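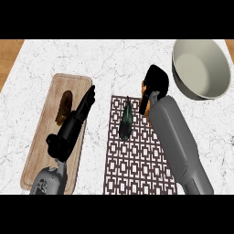
Simulated kitchen counter, with two robot arms, a cutting board, a placemat and a bowl. The right hand holds an orange-tan item.

The Prep Counter and the People Who Stand at It

By Remzi Bilgin
26 January 2025

The Plundell central kitchen sends out 1,916 meals on an ordinary weekday. They go to schools, two hospitals' staff canteens and a number of day centers, and every one of them begins with a person at a counter sorting, trimming and placing vegetables. It is work that the rest of the organization seldom sees. The menu planners see it as a line in a recipe, and the drivers see it as a sealed tray.

Since last autumn the kitchen has been preparing for the arrival of two-armed robots at part of that counter. The supplier, Kocsis, has developed the handling tasks in simulation, and the Plundell management has shared pictures from that work with its staff. I was asked by the staff council to follow the preparations and to set down an opinion. The council has agreed that the opinion may be published without changes, and I am grateful for that.

My opinion is that the kitchen should proceed, more slowly than planned, and that the question of what becomes of the prep positions must be settled in writing before any machine is bolted to the floor.

I should begin with what is right about the plan. Prep work is hard on the body. A full shift at the counter means hours of standing with the head bent and the arms held forward. The hands are cold for much of the morning, as produce comes directly from the chilled store. Sick leave in the prep section has been higher than in any other section of the kitchen for as long as records have been kept, and most of it concerns shoulders, wrists and the lower back. Any employer that can remove part of that strain has a duty to consider doing so. Employees who have spent many years at the counter told me much the same. Few of them spoke of the lifting and placing with affection.

Recruitment is the second point in the plan's favor. The early shift starts before the first bus from Gendach, and positions on it have stayed open for months at a time. When they stay open, the remaining staff cover them. A good deal of what is described in the yearly reports as flexibility is the same small group of people giving up their days off.

The plan is weaker where it describes the work itself. The project document, which runs to 12 pages, divides prep into steps: pick up, orient, place, transfer. For each step it gives a target time. This is a reasonable way to describe a task to an engineer, and I do not fault Kocsis for asking for it. The trouble begins when the same list is taken over, unchanged, as a description of the job.

A prep worker who picks up a sweet potato is also inspecting it. She notices the soft place near the end and the smell that means the crate beneath should be opened. She remembers that the last delivery from the same grower had to be sent back. She sees that the board is getting crowded and clears it before the next person arrives. The document contains no step for any of this and therefore gives it no time. If the steps are automated and the positions are reduced to match, the noticing will go with them, and the kitchen will discover the loss by way of complaints from the people it feeds.

Management's reply, when I raised this, was that inspection can be moved upstream to the receiving dock. That may be so. The dock at present has two employees per shift, and neither has been trained to judge produce beyond checking the delivery note and the temperature. If inspection is to move, then training, hours and pay must move along with it. I have not yet seen a figure for this in the budget.
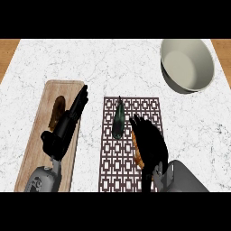 Another view from the simulation: one black hand over the board, the other at the mat with an orange-brown item in its grip. The bowl is empty.

I attended the staff meeting in January at which these pictures were shown. The reaction in the room deserves to be recorded with some care, as it has since been described as resistance, and I did not hear it that way. The questions were practical. Employees asked who would wash the hands between raw and cooked items, and how long that would take. They asked whether a person could safely reach for something on the same counter while the arms were moving. They asked who would be called when an arm stopped, and whether that person would be in the building at five in the morning. One employee pointed out that the counter in the simulation had wide stretches of bare marble, and asked when anyone had last seen a counter in Plundell with that much room on it.

These are the questions of people who expect to work next to the machines and would like it to go well. Several could not be answered at the meeting. Written answers were promised, and at the time of writing the council has received some of them. The answer on cleaning is thorough. The answer on who responds to a stoppage says only that responsibility will be "assigned locally," and in a kitchen that generally means the most experienced person on shift will do it in addition to everything else.

This last matter concerns me more than any other. Automation at a workplace rarely removes effort evenly. It takes away certain motions and leaves behind a set of new duties: watching, resetting, refilling, cleaning, explaining to the next shift what went wrong on this one. Such duties tend to arrive without a title or a pay grade. At the Curkutden laundry, where folding machines were introduced some years ago, the staff who had learned to clear the jams did so for a long time before the duty appeared in anyone's job description. They were good at it, and for that reason it was assumed to cost nothing. The laundry has since corrected the matter, and its management speaks openly about the delay. Plundell would do well to ask for that advice now.

I would therefore put four requests to the management.

First, no prep position should be withdrawn until the machines have been in daily use for a full year. The savings in the plan are calculated from the first month. A kitchen needs to pass through every season's produce before it knows what its equipment can handle.

Second, the tending of the machines should be made a defined position with its own training and its own pay grade, and it should be offered first to the present prep staff. The plan sets aside 800 hours for training in total, most of it intended for the technical department. A fair share belongs to the people at the counter.

Third, the prep staff should be consulted on the tasks themselves while these are still being worked out in simulation. Changes at this stage are cheap. An experienced worker can say within minutes which items are usually mixed together, how they arrive and where they are set down in a real shift, and Kocsis has told the council that it would welcome such visits.

Fourth, the target times should not be applied to human employees. The document does not propose this, and I have no reason to think that anyone intends it. Nevertheless, a number that exists will sooner or later be used, and a single sentence in the agreement would prevent it.

None of these requests requires the project to be stopped. They would delay it and raise its cost in the first year, and the management is entitled to weigh that. In doing so it should also weigh the cost of the present arrangement — the sick leave, the vacant shifts, the days off given up — which the prep section has carried for years without its being entered in any plan.

The council will discuss this text at its next ordinary session. Employees who wish to comment may do so through their section representative.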